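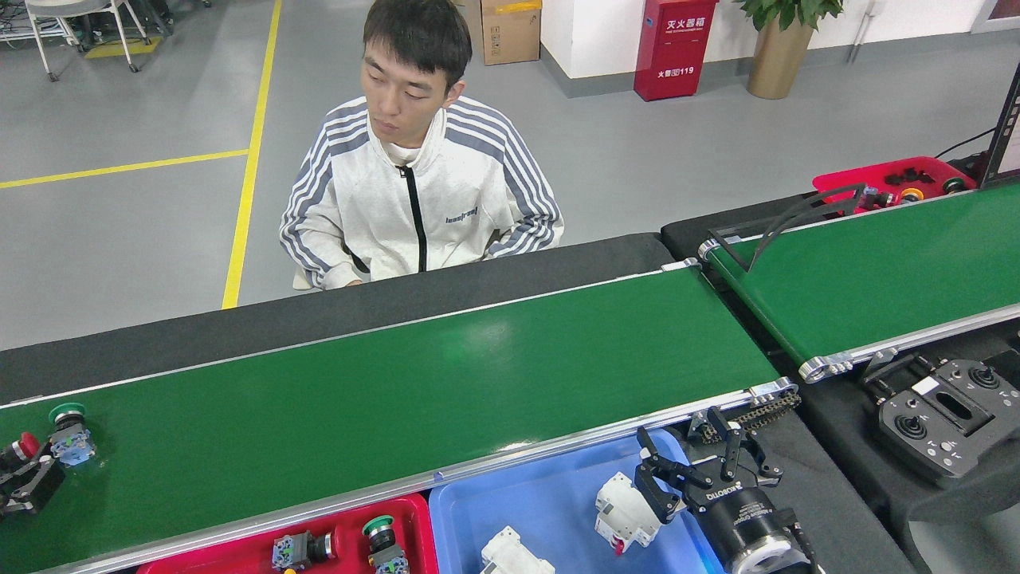 Cheng-en Man
2 May 2020

ok button thread. a few of you asked what goes on at the sorting bench so I'm typing this on my break, sorry in advance for spelling

Panel push buttons. The fat ones off control stations. Green mushroom caps, red caps, the contact blocks that clip on behind. All come to us mixed in with everything else in the crate

Cap and block are separate parts! People don't realise this. Cap goes in from the front of the panel, block clips on from behind. You can swap a dud block and keep the cap, takes a minute

Which is why we don't bin a whole switch because one bit is stuffed

The Grillen job is 2,958 pieces on the sheet. That's buttons, blocks, brackets, and whatever those white moulded bits are (see further down)

Short version of how I do it: switches in the red bin, white plastic in the blue one, brackets stay out of both. That's the system. Took me two weeks to settle on it, not proud

Long version. I used to sort by cap colour. Looked gorgeous. Useless. Turns out the builder over at Mallet couldn't care less about the colour, he wants to know what the contacts do

So now it's contacts first, colour second. Normally open, normally closed. Some have it printed on the side of the block, some have had it rubbed off and you get the meter out

Meter tip: press the button properly. All the way. Half a press on a mushroom cap will tell you fibs

Also zero your leads. I did an entire bin once with a dodgy lead and had to do the lot agian

Brackets. The black ones with the angled arms. They DO NOT go in with the switches. Arms hook under a block, you lift one thing, you get four, one lands on the floor

Floor = under the conveyor = get the torch

On that, things do go under. Last November I moved the whole stand to sweep and found a block I'd already written off and charged to myself, 5 bucks. Have not asked for it back. Might

Somebody replied asking why sort off a belt at all and not just tip it on a table. Tried it. On a table you stack things on other things. On the belt they sit in a line and you can see what you've got

Green belt though. Green caps on a green belt. Who picked that. Red ones jump out at you, green ones you have to look for

Wipe the belt before you start, not after. It's a smooth one and grit on it gets into the threads. Dry cloth. I don't use spray anywhere near contacts

Keep your sleeves away from the chain end!! Zip right up, cuffs tight, no lanyards. I'll say this one every thread

Somebody at Clendach had a hoodie string go in. String lost. They were fine, bit pale

OK the white moulded bits. They come in the same crates, no part number I can find, smooth plastic. I think they're a cover? Erano says spacer. Sent them a sample and got a reply that was basically a shrug

If you know, pls reply with the part number and not a guess, I have plenty of guesses

They get the blue bin to themselves until someone works it out

Bins! Asked about these more than the buttons. Open top, get ones you can put right up against each other so there's no gap. Gap = lost screws

Don't overfill them. I stop at 90 and start a fresh one. Any more and you're digging around and the caps get scratched

Scratched caps come back. Fair enough too, if I was paying for a panel I'd want it tidy

Loose contact blocks go in with the complete switches for now, then I match them up at the end. Yes it's lazy. Yes I've been told

Matching up is the good part tbh. Block, cap, click. Put the radio on

Clip it square or it'll feel fine and then fall off inside the enclosure, ask me how I know

Pace: I get through roughly 6 bins before lunch if the crate's decent. Bad crate, all tangled brackets, forget it

Chair matters more than you'd think. Too low and your shoulders are wrecked by arvo. Mine's still too low, haven't fixed it

Break's over, crate's waiting. Will do legend plates next, got a whole drawer of them and half say STOP in languages I can't read

Still after that part number for the white thing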